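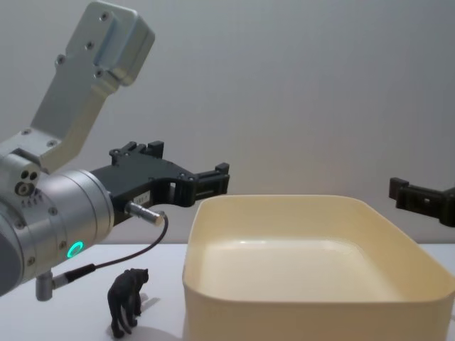 What question did the project set out to answer?
The project asked whether a policy trained on demonstrations from a two-armed station would place small objects in an open container more reliably when it was given views from the grippers as well as a view from chest height.

Gernow Placement Study
Student project report, submitted Thursday, March 12, 2026

1. Background
The Gernow study was carried out as a final-year project within the Bremirik teaching laboratory. Earlier student work in the laboratory had used a single fixed view of the table. Those reports noted that the policy often released an object too early when an arm blocked the view of the container's rim. The present study kept the same task and changed only the camera inputs, so that any difference in the results could be linked to them.

2. Task and equipment
The task is simple to state. A small plastic animal stands on a white table beside a cream bin, and the robot must pick it up and release it inside the bin. A dark figurine was chosen for the main trials, as it stands out well against the table. The walls of the bin flare slightly outwards, which makes the height of the rim hard to judge from a single view.

Demonstrations were recorded by teleoperation using Paltomano, the laboratory's recording software. Each recording holds the joint positions, the gripper opening and the camera streams, all matched to one clock. The set used for training contained 2758 demonstrations, left after recordings with missing frames had been removed.

3. Method
Two policies were trained with the same network, named Gentile in the project files, and the same settings. The first received the chest-height view alone. The second received that view together with the gripper views. Training began in December and each policy was trained for 4000 steps. Both were then tested from 17 starting positions, with 8 attempts at each. The starting positions were marked on a printed template, which was taken away before each attempt.

An attempt was scored as a success if the figurine came to rest inside the bin and the arm did not push the bin out of place. Attempts stopped by the operator were scored as failures.

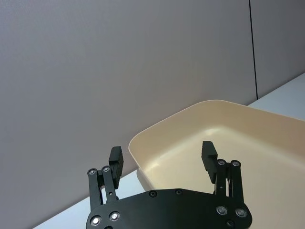
Why were the gripper views expected to help?
A camera near the fingers keeps the fingertips and the rim of the container in view during the approach, at the stage when the arm is most likely to block the view from chest height.

4. Results
The policy with gripper views succeeded more often overall. The gain was largest at the starting positions nearest the bin, where the arm has little room to turn before release. At the far positions the two policies performed alike, and most failures there were missed grasps. Early release, the main fault in the earlier reports, was still seen with the chest-height policy and was rare with the other.

The second policy had one weakness of its own. When light reflected strongly from the floor of the bin, the arm sometimes paused above the rim and had to be stopped by the operator. This fault was not studied in detail.

5. Limits of the study
All trials used one bin, one table and one room. The figurine was always set upright, and no trial began with an object already in the bin. The results should therefore not be taken to apply to cluttered containers. Further work should vary the lighting and the colour of the bin, and should record separately whether each failure took place at the grasp or at the release.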